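**Wuvesura opens its August packing table: bring a box, fill a box**

Hi, it's me again from Wuvesura, and yes, we're doing the travel kits again! We make them up for people who land somewhere new without so much as a toothbrush, and this August we'd like to send out 1255 of them. Last year we got to 499, so you can see we're feeling brave.

The recipe hasn't changed much. One shallow white box, no lid while you pack, and a few bathroom things you'd miss on your first night away. Bottles, disposable razors, something small in a wrapper to fill the gap at the side. I like to have it all out on a plain wooden table with the box in the middle, so I can reach for things without getting up (my knees thank me).

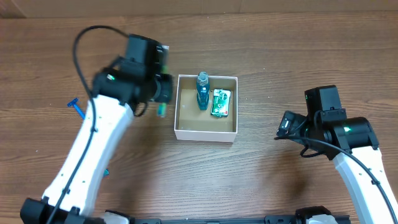 ## What goes in, and how

Start with the biggest bottle. I lay mine down flat along one side, because a tall one left standing stops the lid from closing, and then the whole stack leans. Mouthwash is the usual culprit! Check that the cap is screwed tight before it goes in. Small packets go flat against the wall, and razors go in last, with their guards on.

A few scuffs inside a box are fine by us. If it holds its corners, we'll use it. Kramer is giving us 200 new ones, and the rest come from whatever you've been saving in the closet.

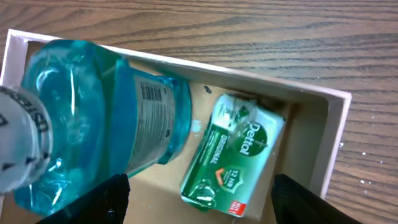 Maj-Britt Lie would like us to go easier on the big bottles this year, and says two little ones are kinder to whoever has to carry the kit up the stairs. Fair point, and I've put travel sizes on the wish list.

## Coming along

We pack at the Werkadix hall from 10 a.m. until the tape runs out. Drop-offs can go to the Pasteron front desk any morning in August. Please leave out anything opened, and no glass.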